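Ticket: grasp collection, bin cell 2
Opened by: Sandra Mellor
Status: open

Target is 500 labeled grasp attempts for the July set. The logger dropped 17 records overnight — all have joint data but no image timestamps. Restarting the Osilik recorder did not clear it. Clock offset between the recorder and the arm controller read 5 seconds at 6:40 a.m.
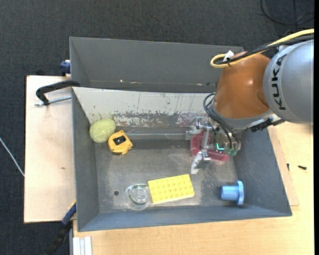
Cell 2, KUKA arm over the gray bin, gripper at the red basket.

Synced both clocks to the same server and reran with the same objects. The next 2 batches came through with timestamps. Dropped records are marked invalid and excluded from training — do not backfill by interpolation.

Still to do: find out why the recorder accepts a record with an empty time field. Passed to Tekleab.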